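**Ticket 471 - Label printer prints blank label after every second carton label**

Status: resolved, monitoring
Site: Andenby, packing room
Software: Stela label client, connected to the Evthorpe stock database
Opened: 6 June 2024

### Reported problem

The thermal printer at the Andenby packing bench feeds one blank label after every second printed label. On long runs the printer stops with a media error and has to be restarted. The queue in Stela shows all jobs as complete, including the ones that never came out.

The fault started after the label stock was changed in May. The old stock was from Rothe and had a black mark on the back. The new stock has a gap between labels and no mark.

### Checks so far

1. Power cycled the printer. No change.
2. Printed the built-in test page. Prints correctly, but the page is followed by a blank.
3. Swapped the USB cable for a network connection. No change, so the cable was put back.
4. Cleaned the print head and the platen roller. Print is slightly darker, blanks still appear.
5. Sent the same job from a second PC. Same result.

Steps 2 and 5 point to the printer settings and away from Stela.

### Label placement

The packing bench also asked whether the labels were going on in the right place, as the carrier had rejected a few cartons in May. The white barcode label belongs toward the right end of the long face, flat, with no fold over the corner. 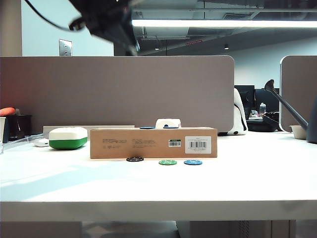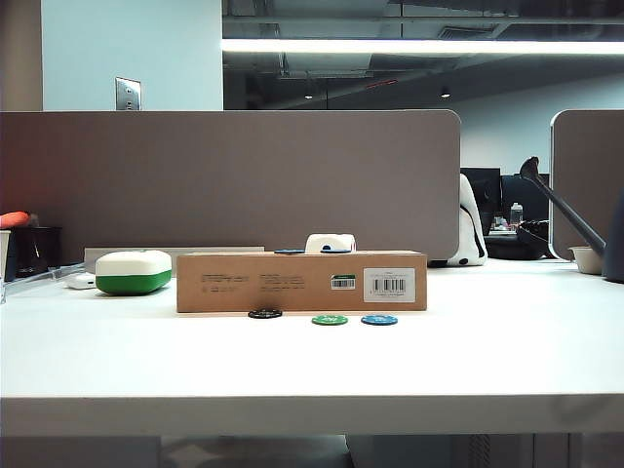 Both show the white label toward the right end.

Placement is closed as a separate question. The rejected cartons had a second fault: the barcode was printed too close to the left margin, so the quiet zone was short. That has the same cause as the blanks - the printer was working out the wrong label length and shifting the print to match.

### Cause

The sensor mode was still set to "mark". With no mark on the new stock, the printer falls back to the stored label length, which was 108 mm. The new labels are shorter. The error adds up over two labels and the printer then feeds forward to find its position.

### Fix

- Set the sensor mode to "gap" on the printer's front panel.
- Ran media calibration with the new roll loaded. The printer fed several labels and stopped on a gap.
- In Stela, under printer properties, unchecked "Override device settings". With this checked, the old mode is sent back to the printer at the start of each job.
- Cleared the 18 stuck jobs from the queue and reprinted them from the Evthorpe order list.
- Saved the new settings to the printer's permanent memory. The first attempt was lost at power off - the save has to be confirmed twice.

### Result

Full batch printed with no blanks and no media error. Barcodes scan on the handheld at the bench. Left margin measured at 2 mm more than before, within the carrier's limit.

### Open items

- The spare printer still has the old settings. Do not swap it in until it has been calibrated.
- Any Rothe rolls left on the shelf need "mark" mode. Use them up on the spare or return them.
- Stela turns the override box back on after a client update. Check it after the next one.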